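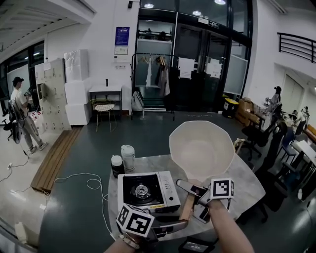
Figure 3. Tabletop cooking station with portable gas stove, large bowl, spatula and two containers.

3.2 Layout of the cooking station

Portable gas stoves are widely used where a fixed range is not available, and the small tables they stand on are shared with bowls, utensils and ingredients. Earlier work on kitchen ergonomics has concentrated on the counter and the wall cabinet, where storage and preparation are separated by design. On a small table the two overlap. We therefore treated the tabletop as a single work area and recorded where each item was placed before any cooking step began.

Layouts were collected at two sites, Gevuda and Barta, and coded with the Dretero scheme, which assigns every item to one of four positions relative to the burner: front, rear, left or right. Items that occupy two positions receive the code of the position in which the larger part of the base lies. The final set contains 922 layouts. Layouts in which the stove stood on the floor or on a stool were removed before coding.

Figure 3 shows a layout on a round table with a marble-patterned top. The stove is the central item. A large octagonal bowl is placed to its right, and a dark jar and a taller translucent bottle are grouped behind it and to the left. The bowl rests on a wooden-handled spatula, with the handle running diagonally toward the front of the table. We coded this arrangement as "stacked right," a category added to the original scheme after the pilot phase.

Stacking matters for two reasons. First, a utensil under a bowl cannot be picked up without moving the bowl, which adds one transfer to the task. Second, a bowl supported on a handle does not sit level, and the risk of spilling grows with the amount of liquid in it. Neither effect is captured by distance alone — a spatula may be close to the burner and still be slow to reach. In the task model we represent the extra transfer as a separate step and do not fold it into the reach time.

Containers at the rear raise a different problem. Reaching them from the front takes the forearm over or past the burner, so the path depends on whether a pan is in place and how high its rim is. For this analysis we set a clearance of 50 mm on all sides of the stove body and a maximum one-handed reach of 300 mm from the front edge of the table. Any container whose nearest point fell outside the reach limit was marked as requiring a change of stance. Jars and bottles were treated alike, regardless of contents or fill level.

Round tables required one adjustment. The Fater reach template assumes a straight front edge, and on a curved edge it overstates the distance to items at the far left and right. We replaced the straight baseline with a tangent drawn at the point nearest the burner. Agreement between coders on the position codes is reported in Section 3.4, together with the layouts for which the tangent correction changed the assigned reach class.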